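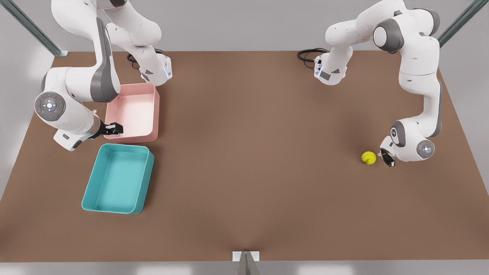 Ranley Town Council: Minutes of the Ordinary Meeting held on 5 March 2026

Present: Cllrs Lucinda Quintanilla (Chair), Paloma Kowalczyk, Filipa Patrício and Trinity Greenberg. In attendance: Lucinda Fitzsimmons (Clerk) and four members of the public.

1. Apologies
None received.

2. Declarations of interest
Cllr Greenberg declared an interest in item 6 as a tenant of Kenari Court and left the room for it.

3. Minutes of the last meeting
Agreed and signed, with "Bresevero Road" corrected to "Bresevero Lane" in item 7.

4. Public session
A resident of Bresevero Lane asked why the bus shelter had not been repaired. The Clerk replied that the county had accepted the job in November but had given no date. A second resident objected to the loss of the Saturday library opening and asked for it to be put to the county member.

5. Ward boundary review
The Clerk reported that the draft proposals would move 88 electors from East ward to Mill ward, leaving East with 1103. Cllr Kowalczyk said the new line split Bresevero Lane down the middle and should follow the brook. Cllr Patrício preferred the draft as it stood.
Proposed by Cllr Kowalczyk, seconded by Cllr Greenberg, that the council object to the draft. Carried, three votes to one. Clerk to circulate a reply before it is sent.

6. Kenari Court parking
Letter from the managing agents, Ruiz-Ortega, noted. They will not fund new bays. Deferred to the next meeting.

7. Finance
Payments of £3047 approved, including £1875 for election costs. Cllr Patrício asked for the election invoice to be itemised. Clerk to write to the district.

8. Items for the next agenda
Kenari Court parking; library hours; standing orders on recorded votes.

The meeting closed at 8.50 pm.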